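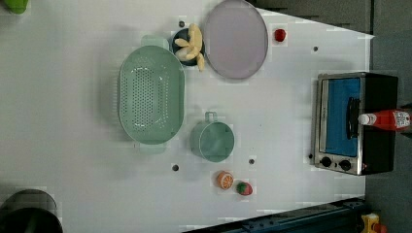
作業台の上。調理器具とおもちゃの食材、右にトースターオーブン

設備計画・調達担当の募集(Pesent ロボット作業部門 Skarkcombe 作業場)

Pesentでは、卓上ロボットアームの作業台を増設するにあたり、設備の購入計画と予算管理を受け持つ方を募集します。勤務地は Skarkcombe の作業場です。募集人員は2名、雇用形態は期間の定めのない正社員です。

作業場では、台所まわりの物を取る、置く、移すといった動作をアームに行わせ、その記録を蓄積しています。台の数は現在15台で、来年度末までに19台とする計画です。増設は Prunulberg 計画という社内名称で進めており、今回採用する方にはこの計画の予算書の作成から加わっていただきます。ロボットの操作や制御プログラムの作成は別の職種で募集しており、本職種の担当業務には含まれません。

仕事の内容

作業台一式の構成表の維持
台、アーム、グリッパー、カメラ、ケーブル類、非常停止装置、台上に置く物品までを一つの表にまとめ、型番、単価、納期、前回購入時の条件を記入します。構成表は既にありますが、初期に立ち上げた台と後から入れた台で部品が揃っておらず、列の意味も担当者によって違っています。入社後の最初の仕事は、この表を現物と突き合わせることになります。

年度予算書と四半期ごとの見直し
本体の購入費のほか、交換部品、校正、電気工事、床の補強、保管棚、輸送保険を含めて積算します。本体だけの見積で申請が通り、後から付帯工事の費用を追加で申請した例が過去にありました。申請の時点で付帯費用を漏れなく挙げることを、この職種の主な責任としています。

見積の取得と比較
アームとグリッパーは原則として複数の取引先から見積を取ります。台と架台については Huamán に継続して依頼しており、図面の改訂ごとに単価を取り直します。比較表には金額だけでなく、保守窓口の受付時間、代替機の貸出の有無、部品の供給期限、ソフトウェアの更新費用の扱いを必ず入れてください。

受入検査の立会い
納品時に外観、付属品、締結箇所、ケーブルの長さを確認し、検査票に記入します。動作確認は技術担当が行います。不足や破損があった場合の連絡と、支払時期の調整は本職種が行います。

消耗品と台上物品の補充
皿、ボウル、水切り、おもちゃの果物、布製の食品などは、単価が低いため各自が立て替えて買う運用が続いていました。年間の合計額を出せない状態になっていたので、今年の2月から購買の窓口を一本化しています。形や色の違う品を勝手に代わりに入れると記録の条件が変わるため、廃番の場合は技術担当に確認してから後継品を選びます。

使用状況の記録と更新時期の判断
アームごとの稼働時間、停止の理由、部品交換の履歴を月次で集めます。修理を続けるか買い替えるかは、この記録をもとに技術担当と協議して決めます。

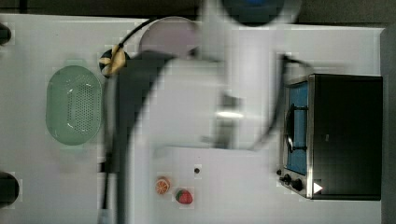

台の上を動くアーム。左に水切り、右にトースターオーブン

計画の進み具合

増設分の台は、まだ発注していません。置き場所は作業場の北側に確保してあり、電源の引き込み位置も図面上は決まっていますが、アームの機種が未定です。現行機を買い足す案と、次の機種に切り替える案の両方について予算を組む必要があります。

現行機を買い足す場合、予備部品を既存の台と共有でき、操作担当の再教育も要りません。一方で、メーカーの部品供給がいつまで続くかについて書面での回答をまだ得ていません。次の機種に切り替える場合は、架台の取付穴の位置、コントローラーの寸法、電源の仕様が変わるため、架台の図面を Huamán に描き直してもらう費用と期間が加わります。二つの案の費用は、購入時の金額だけで比べず、使用を終えるまでの保守費と廃棄費を含めた総額で比べます。

グリッパーについても検討が残っています。柔らかい物を挟む作業と、縁の薄い皿をつまむ作業とでは指先の部品の減り方が違います。現在は指先を同じ周期で交換していますが、作業の種類ごとに周期を分ければ部品費の見通しが立てやすくなると考えています。記録の集計から始めてください。

ケーブルは、アームに沿わせる経路と長さを台ごとに現場で決めてきました。増設分については長さを統一し、予備を作業場の棚に常備する方針です。何本を予備とするかは決まっていません。

カメラは、固定する位置と数によって架台の費用が変わります。台の上から見下ろす位置のものと手先に付けるものを分けて積算してください。手先のカメラは衝突で傷むことがあり、本体より先に取付金具が手に入らなくなる場合があります。金具だけを別に発注できるかどうかも見積依頼の項目に入れます。

応募資格

次のいずれかに当てはまる方。
・製造業、研究機関、物流業などで設備の調達または予算管理に携わった経験がある方
・産業用または協働ロボットの導入、保守、据付のいずれかに携わり、見積書と仕様書を読み比べた経験がある方

共通して求めること
・表計算ソフトで、他の人が引き継げる形の積算表を作れること
・日本語で仕様書、稟議書、検査票を作成できること
・取引先と英語のメールで納期や条件を確認できること。会話は必須としません

あれば考慮する経験
・固定資産の登録と除却の手続き
・輸入機器の通関と関税の確認
・リース契約と購入の比較検討
・安全柵、非常停止、リスクアセスメントに関する書類の作成
・小さな研究室や工房で、在庫の置き場所から決め直した経験

ロボットについての専門教育は問いません。機種名や部品名は現場で覚えられます。ただし、図面を見て寸法の合わない箇所に気づけること、分からない記号を放置せずに技術担当に聞けることは必要です。

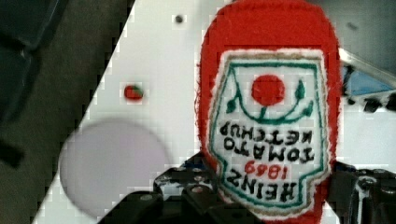 見積はいちばん安いところに決めれば済む話で、専任の担当を置くほどの仕事量があるのか、という問い合わせを前回の募集時に受けました。

仕事量はあります。前年度に作業場で扱った設備関係の発注は19件で、件数としては多くありません。しかし一件ごとに仕様の確認、付帯工事の手配、納期の再調整、受入後の手直しが伴い、技術担当が本来の業務の合間にこれを行っていました。安い見積を採った結果、コネクターの形が合わずに変換部品を買い足し、差額がなくなった件もあります。逆に、高いほうの見積に保守契約が二重に入っていて、外してもらったところ最も安くなった件もありました。金額の低い順に並べるだけでは、どちらも見つけられません。

勤務条件

勤務地:Skarkcombe 作業場。在宅勤務は予算書の作成時期に限り、上長と相談のうえで認めます。受入検査と棚卸しは必ず現地で行います。

勤務時間:フレックスタイム制。作業場は19時に施錠します。施錠後の残業は原則として認めていません。納品の遅れで夜間の受入が必要になったときは、事前に申請し、翌日の始業を遅らせます。

休日:会社の年間暦による。年度末は棚卸しのため休暇の取得時期を調整していただくことがあります。

給与:経験と前職の給与を考慮し、当社の規程により決定します。面接の前に範囲を書面でお伝えします。通勤手当、社会保険、退職金制度あり。

試用期間:あり。期間中の給与と待遇は本採用後と同じです。

出張:Huamán の工場での架台の中間検査、展示会での機種の調査など。宿泊を伴うものは年に数回です。

服装:自由。作業場内では袖口やひもが機器に巻き込まれない服装とし、足先を覆う靴を履いてください。

配属後の流れ

最初の月は作業場の全台を見て回り、構成表との違いを書き出します。写しを取って台ごとに現物の型番を確認し、読めないラベルは技術担当と一緒に外して調べます。この期間は発注の権限を持ちません。

次の月から消耗品の発注を引き継ぎ、月次の集計を一度自分で締めます。並行して、増設分の見積依頼書の案を作成します。依頼書のひな形は古いものがありますが、付帯工事の欄がないため、作り直しを前提としてください。

その後、機種の二案について積算表を作り、部門の予算会議に提出します。会議では担当者本人に説明していただきます。質問は金額よりも前提条件に集中するのが通例で、稼働時間の見込みと部品の交換周期をどこから取ったのかは必ず聞かれます。

今回採用する方の担当は、一方を設備本体と付帯工事、もう一方を部品・消耗品と使用状況の記録とする予定です。希望があれば応募書類に書いてください。決算期には相互に点検を行うため、どちらの担当になっても両方の表を読めるようになっていただきます。

選考

書類選考、課題、面接の順に行います。

応募書類は、履歴書、職務経歴書、および過去に携わった設備購入の事例を一つまとめた文書です。事例の文書には、何を買ったか、当初の見積と最終の支払額がどう違ったか、違いの理由は何であったかを書いてください。守秘義務のある取引先名や金額は伏せて構いません。比率や費目の説明だけでも評価の対象とします。

課題では、様式の異なる見積書を複数お渡しし、一つの比較表にまとめていただきます。数量の単位が揃っていないもの、有効期限の切れたもの、送料の記載がないものが含まれます。不明な点を推測で埋めず、取引先への質問として書き出せているかを見ます。課題は自宅で取り組むことができ、所定の謝礼を支払います。

面接は Skarkcombe 作業場で行い、作業場の見学を含みます。交通費は当社の規程により支給します。見学の際の撮影はご遠慮ください。

応募の受付は、採用が決まり次第終了します。書類は Pesent 採用窓口あてに、件名を「設備計画・調達担当」としてお送りください。紙の書類で送られた場合、選考後の返却を希望する方は返信用封筒を同封してください。

業務内容についての質問は応募前でも受け付けます。機種の選定状況や取引先の条件については、公開できる範囲でお答えします。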